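Moving the washing to Monday

The launderette at the bottom of Tenddale Road closed in February, and for the first few weeks I did what everybody else in the building did, which was carry on as if it hadn't. I let the bag get full. Then I let a second bag get full. In the end I had to work out how to do a week's washing in a flat with a small machine, no garden and one radiator that gets properly hot.

I had used the launderette for years and had never thought much about washing as a job. You put it in, you went next door to Angelovski for a coffee and a roll, and you moved it to the dryer when you got back. The whole thing took a morning and most of that was sitting down. At home it takes no longer in total but it's spread over two days, and the drying is by far the biggest part.

The machine came with the flat and is a Wetance. I can't find much about it and the instruction book is for a slightly different model. It has a long cotton programme, a mixed one, and a quick one that I used for everything at first. I don't any more. The quick wash spins slowly on mine and the clothes come out heavy, so whatever time I saved at the front I lost on the airer. The mixed programme at a low temperature with the spin turned up does for nearly everything I own.

I have also stopped overfilling it. My rule is a hand's width of space at the top of the drum. Two smaller loads dry faster than one packed one, even on the same airer, and the shirts need less ironing.

Drying was where I went wrong for longest. I had the airer in the bedroom with the door shut, next to the radiator, and the window ran with water every morning. By April there was a black patch behind the curtain. I cleaned it off and it came back. A neighbour upstairs had the same trouble and had been told by the letting agent to open a window, which sounds like a brush-off but is more or less the answer.

The airer now goes in the bathroom with the fan on and the door closed. I put it in there at seven in the evening and leave it until I need the shower. Thick things go on the outer rails, socks and small things in the middle, and I turn the jeans inside out so the pockets hang free. Towels get a rail each. If I fold a towel over two rails it dries quicker still, but then there isn't room for anything else.

I did look at a heated airer, and at a dehumidifier. The dehumidifier from the hardware shop in Wenalby was £100 and I kept walking past it for a month. I bought it in the end and I'm glad. It's noisy, and the tank needs emptying more often than I expected, but the bathroom ceiling has stayed clean and a full airer is dry by the next evening. I don't think I'd have bothered with it if I had any outside space at all.

The other change was cloths. I used to get through a roll of kitchen paper a week, and when I was paying by the load I didn't want to wash rags. Now that I run the machine twice a week anyway, a few cloths make no difference. I keep mine sorted by colour, one for the kitchen, one for the bathroom and one for floors. They don't go in with clothes, and I leave out the fabric softener, which makes them slide over water without picking it up. 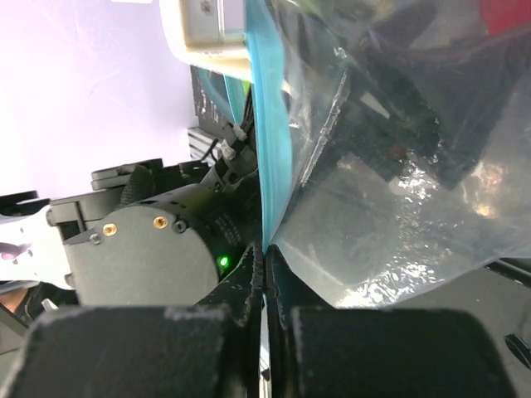
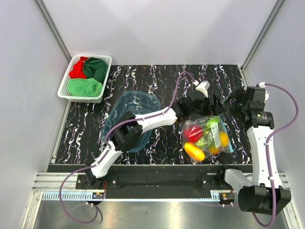
Softener is something I've mostly given up across the board. I tried a month without it and could only tell the difference on towels, which were stiffer but dried me better. A good shake before hanging sorts most of the stiffness. I still have half a bottle under the sink and will probably have it when I move out.

Powder or liquid seems to be a matter people feel strongly about. I use powder for whites and sheets and liquid for the rest. I was putting in far too much of both. At the launderette I bought the little boxes from the wall and tipped the whole box in, and I'd carried on in that spirit at home. I now measure it, and the drawer no longer gets that grey sludge in the corner. If yours has the sludge, the drawer pulls right out on most machines. On mine there is a tab at the back marked with an arrow. Soak it in the sink and go at it with an old toothbrush.

The filter is worth a look too. I hadn't opened mine until the machine stopped halfway through with a drum full of water. Put a shallow tray down first, and more towels than you think. I got out two hair grips, a collar stiffener and a lump of something that had once been a tissue.

Sheets remain the weak point. There's nowhere to hang a double sheet in a flat this size. I have tried it over the doors, which leaves a line across it, and over the airer, which means nothing else gets dried that day. At the moment they go over the shower rail folded in half, and I turn them before bed. The 67 bus goes past a service wash over in Wenalby, and for the winter duvet I'll be using that.

So Monday is now washing day, with a smaller load later in the week when I need it. I've put a hook on the back of the bathroom door for the peg bag, and I want a second one for the hangers once I've found the drill bit.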